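Search products Go

Stainless Steel Kitchen Sink with Gooseneck Tap and Filter Fitting

Pallisberg Kitchen Supply, product reference 317
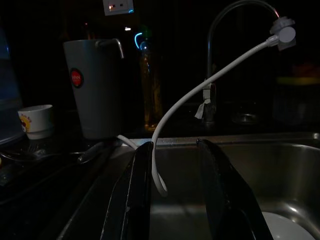
The Pallisberg 317 is supplied to residential homes, staff kitchens and small canteens. The basin is of stainless steel with a brushed finish and is intended for daily use. It should be cleaned with a soft cloth and mild soap, working in the direction of the grain. Bleach and steel wool must not be used.

The tap is a dark, slender gooseneck, mounted on the counter behind the basin. A white plastic filter fitting is attached at the spout and carries a thin, flexible white hose, which may be laid over the back edge of the sink. The fitting can be removed by hand. Customers are advised to replace the filter insert after 2000 litres, or sooner if the flow becomes weak.

Orders are normally dispatched within 7 working days from our store at Holaneck. Delivery to Umow and Fedoruk is made once a week and carries a charge of 80 per order, payable in advance. Installation is not included in the price. The tap, the filter fitting and the hose may also be ordered separately.

Questions about measurements and worktop cutting should be addressed to Bernd Vogler, Technical Office. Requests for spare parts are handled by Ostap Antoniuk. Please state the product reference in all letters.

Page last revised: Wednesday, December 16, 2020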